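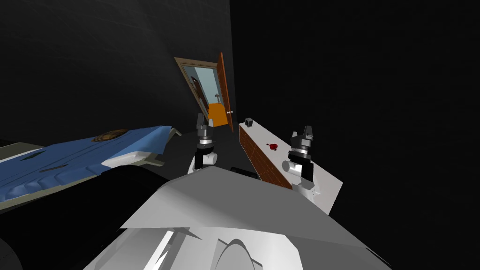
トップ > 工作日誌 > Nastard

Nastard、まだ寝室から出られない

2025年8月2日

先月の記事で「次回は実機で廊下まで出ます」と書いた。出ていない。実機の右腕は今も作業机の上で肘から先だけになっていて、隣にネジの入ったジャムの瓶が置いてある。左腕はもう少し腕らしいが、電源を入れると手首がゆっくりおじぎをする。礼儀正しいのは結構なことだと思う。

というわけで、この夏はほとんどシミュレーションの中で暮らしている。画面の中のNastardには腕が二本そろっていて、ケーブルは絡まず、3Dプリンタが途中で造形をやめることもない。部屋にはベッドがあり、木のドアがあり、白い天板の低いカウンターがある。実際のわが家よりずっと片付いている。カウンターの上に小さな赤いものがひとつ載っていて、いずれこれを掴ませたいのだが、その話をすると長くなるので後に回す。

■ドアの話

ドアノブは小さな銀色の丸いやつにした。レバー式にしておけば楽だったのに、自宅の寝室が丸ノブなので合わせた。二本指のグリッパで丸いノブを回すのがどれほど面倒か、箸でビー玉を回してみればだいたい分かる。しかも指先はTrillcombeの標準の角ばったものをモデル化していて、面で当たってほしいところが角で当たる。

ノブの試行は514回まわした。うち、ちゃんと回ったと判定されたのが208回。四割である。野球なら銅像が建つが、寝室から出たい人間にとっては、トイレに行くたびにコイントス以下の賭けをすることになる。

失敗の中身は、指がノブの手前で閉じるもの、掴んだはいいが手首の可動域が足りずに途中で固まるもの、それからドアではなく自分が回るもの。三つ目がいちばん見ごたえがある。台車の摩擦係数を一桁間違えていたのが原因で、直すのに一分、気づくのに二晩かかった。

今はノブをあきらめ、ドアを最初から開けた状態で始めることにしている。ずるいと言われればその通りだ。ただ、掴む練習と通り抜ける練習を一緒にやると、どちらで転んだのか分からなくなる。先に通るほうを片付けたい。

■部屋が傾く

次に困ったのがカメラだった。表示してみると、部屋が丸ごと斜めになっている。ベッドもドアもカウンターも、みんなそろって斜めだ。最初は首の取り付け角のせいだと思い、CADを開いて寸法を測り直し、ついでにまったく関係のない面取りを直し、夜中の一時に「首は悪くない」という結論に達した。

今疑っているのは座標系の変換だ。首のリンクの回転を、片方のファイルではロール・ピッチ・ヨーで、もう片方ではクォータニオンで書いていて、要素の順番が食い違っているらしい。どちらのファイルも私が書いた。過去の自分に問い合わせたいが、コメント欄には「あとで直す」としか残っていなかった。

照明もひどい。隣の部屋は明るいのに、肝心のこちらの壁はほぼ真っ黒で、右側はもう宇宙である。隣の部屋にだけまともな光源が効いていて、こちらは壁の材質の設定も怪しい。画像認識の学習に使うつもりならここも直さないといけない。夜中の停電に強いロボットにはなるかもしれない。

■実機のほう

画面ばかり見ていると組み立てを忘れるので、工具のそろっているKakportへも通っている。うちのアパートでボール盤を使うと階下との関係が終わる。共同工房はその点ありがたいし、六角レンセットの2.5mmがいつもないことにも慣れた。自分の2.5mmを持っていき、自分の2.5mmを持って帰る。

モータドライバはMészárosの基板を使っている。性能に文句はない。文句はコネクタの向きにある。左右の腕で鏡像に配置すると、右腕だけケーブルが関節の内側を通ることになり、肘を曲げるたびに被覆をかじる。スペーサを挟んで9mm浮かせたら当たらなくなった。代わりに白いカバーが閉まらなくなったので、カバーを刷り直した。刷り直したカバーは今度はネジ穴がずれていた。右腕が肘から先しかないのは、こういう事情による。

手首の黒い筒の部分は、写真映えを考えて銀のリングを入れた。機能はない。重さは約50g増えた。手首がおじぎをする件と関係があるかもしれないが、まだ認めたくない。

■次にやること

・首リンクの回転の書き方をどちらかに統一する
・寝室に照明を足す
・右腕のカバーの穴を広げる(刷り直さない。もう刷り直さない)
・開けっ放しのドアを、枠にこすらずに通る
・銀のリングを外して手首の垂れ方を測る

ドアを通る件については、両腕を前に出したまま進むと肘が枠に当たりそうで、先に腕をたたむ動作が要る。たたむ姿勢はもう作ってあるのだが、カウンターの脇でやると今度はそちらに手をぶつける。カウンターをどかせば済む話だ。シミュレーションなら数値をひとつ書き換えるだけでいい。でも本物の台所の台は壁に固定されているので、ここで甘やかすとあとで泣くのは私である。

赤いものを掴む話は、力の制御がまだ入っていないので今回は見送った。今のままだと、つまむか弾き飛ばすかの二択になる。柔らかい指先の試作用にシリコンを注文してあるので、届いたら型から始める。説明書には硬化に一晩とあるが、うちの台所の温度でどうなるかはやってみないと分からない。

次回の予告はしないことにした。右腕のネジ穴は明日の夜に広げる。

お問い合わせ | © 工作日誌 | ページの先頭へ戻る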